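O rádio do avô

Parte um -- a carta

A carta chegou molhada. Envelope pardo, selo torto, o nome dela escrito a lápis: Lerato Naidoo, Rua do Poço, Irkeck. Ninguém escrevia a lápis. Ninguém escrevia, ponto.

Abriu em pé, no corredor, com o casaco ainda vestido. Uma folha só.

"O rádio está comigo. Se ainda o quer, venha antes do fim de dezembro. Depois vendo a casa. Aivar Raudsepp."

Leu duas vezes. Sentou no degrau. O rádio do avô, um Wieser de mesa, botão partido, aquele cheiro de pó quente quando ligava. Tinha desaparecido no ano em que o avô morreu, junto com as cadeiras e o relógio, e a mãe nunca quis falar do assunto. Foi-se, dizia. Foi-se tudo, come a sopa.

E agora um Raudsepp qualquer.

Meteu três camisolas no saco. Esqueceu a escova de dentes. O comboio para Tenow saía às 6 e ela correu, correu mesmo, com o saco a bater na perna, e apanhou a última carruagem com o homem da bandeira a gritar-lhe qualquer coisa.

Parte dois -- Tenow

Chuva. Claro. Tenow era uma rua comprida e uma ponte, e depois da ponte outra rua comprida. Perguntou pela casa do Raudsepp numa padaria. A mulher do balcão, Yevdokiia Dovhaniuk segundo o avental, limpou as mãos devagar.

-- O Aivar? Não abre a porta a ninguém.

-- A mim abre. Escreveu-me.

-- Escreveu? -- e chamou para trás, para o forno. -- Orest! O Aivar escreveu uma carta!

Saiu de lá um rapaz cheio de farinha, só para olhar para ela. Deram-lhe um pão com sementes e não quiseram dinheiro. Comeu-o a andar, debaixo da chuva, metade foi para os pombos.

A casa era a última. Bateu. Nada. Bateu outra vez, com a mão aberta.

-- Já ouvi -- disse uma voz.

Aivar Raudsepp era mais pequeno do que a letra dele. Chinelos, colete de lã, óculos na testa. Olhou para ela muito tempo e depois disse uma coisa que ela não esperava.

-- Tens as orelhas dele.

Entrou. Cozinha escura, chaleira, um gato que saiu logo. O rádio estava em cima da mesa coberto com uma toalha, como uma gaiola à noite.
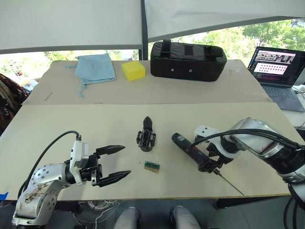
A plaquinha verde na mesa.

-- Não toca -- disse Aivar. -- Aviso já. Não toca desde que o trouxe.

-- E porque é que o trouxe?

Ele serviu o chá. Demorou-se com o açucar, duas colheres, mexeu, mexeu mais.

-- O teu avô devia-me dinheiro. 3.184, contado por ele próprio, num papel. Quando morreu fui lá buscar o que havia. Cadeiras, relógio. O rádio. A tua mãe estava à porta e não disse nada. Eras uma coisa deste tamanho, agarrada à saia.

Lerato não se lembrava. Tentou. Uma porta, sim. Uma carroça? Talvez a tivesse inventado agora mesmo, ali, com o chá a queimar-lhe os dedos.

-- As cadeiras vendi. O relógio também. O rádio levei-o para o quarto e nunca consegui. Vinte e tal anos a olhar para mim, o estupor.

Ela puxou a toalha. Mais pequeno. Tudo mais pequeno. O botão partido estava lá, e o risco na tampa, e ela pôs o dedo no risco sem pensar, como se o dedo soubesse o caminho.

-- Há um homem em Nekeo que arranja -- disse Aivar. -- O Uçar. Arranja tudo. Se ele não arranjar, não há quem.

-- Vem comigo?

-- Eu? -- puxou os óculos para os olhos. -- Está a chover.

Mas foi buscar o casaco.

Parte três -- Nekeo

Quarenta minutos de autocarro com o rádio ao colo. Aivar adormeceu e a cabeça caiu-lhe para o ombro dela e ela deixou. Do lado de fora campos, um cavalo, outra vez campos. Pensava na mãe à porta. Porque não tinha dito nada? Tinha vergonha, ou raiva, ou achava justo. Já não dava para perguntar.

Muammer Uçar trabalhava nas traseiras de uma loja de tintas. Mãos enormes. Tirou a tampa do rádio com uma faca de manteiga e espreitou lá para dentro e assobiou baixinho.

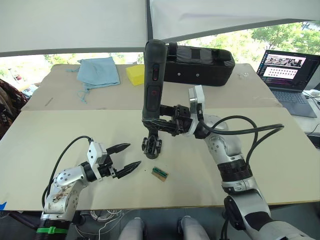

A placa sobre o cartão.

-- Quem mexeu aqui?

-- Ninguém -- disse Aivar.

-- Alguém mexeu. Isto não é de origem. -- Enfiou dois dedos lá no fundo. -- E isto também não.

Tirou um papel dobrado em quatro, castanho nas dobras. Passou-o a Lerato sem ler, coisa que ela lhe agradeceu depois, por carta, a lápis.

Era um recibo. A letra do avô, redonda, apertada. O valor por extenso e por baixo: pago na totalidade. E uma assinatura que não era a dele.

Aivar sentou-se num balde de tinta.

-- É a minha -- disse. -- É a minha assinatura.

Chovia no telhado de zinco. O Uçar foi lá para a frente atender um cliente que não existia.

-- Eu bebia -- disse Aivar. -- Naquele ano bebia muito. Ele pagou-me e eu... não sei. Juro que não sei. Fui lá buscar as cadeiras.

Ela quis gritar. Tinha a boca pronta. Mas olhou para ele, os chinelos -- tinha vindo de chinelos, o velho, com aquela chuva -- e o grito ficou por ali, sem saber para onde ir.

-- A minha mãe sabia?

-- Se soubesse tinha dito.

-- Não conhecia a minha mãe.

-- Não -- disse ele. -- Pois não. 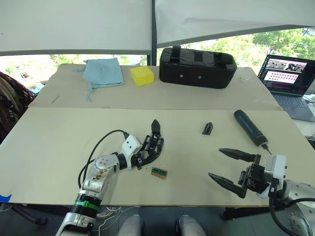

Parte quatro -- a volta

O Uçar pediu 26 pelo arranjo e dois dias. Ficaram numa pensão em frente à estação, quartos lado a lado, paredes finas. Ela ouvia-o tossir. Na segunda noite ele bateu na parede, duas pancadas, e ela não respondeu, e depois respondeu.

Foram buscar o rádio de manhã cedo. O Uçar ligou-o na tomada da loja. Primeiro nada, depois um zumbido, depois o cheiro. Pó quente. Ela teve de se virar para as latas de tinta.

Uma voz de homem lia o tempo para o mar numa lingua que nenhum dos três falava. Ficaram a ouvir até ao fim.

-- Fica com ele -- disse Aivar na estação. -- E as cadeiras, sei a quem as vendi. Uma delas, pelo menos. Posso perguntar.

-- Pergunte.

-- E a casa, ainda não assinei nada.

O comboio entrou. Ela subiu com o rádio debaixo do braço e ele ficou cá em baixo, colete, chinelos, a mão meio levantada.

-- Escreva -- gritou ela pela janela. -- Mas a caneta!

Ele pôs a mão em concha atrás da orelha. Não tinha ouvido.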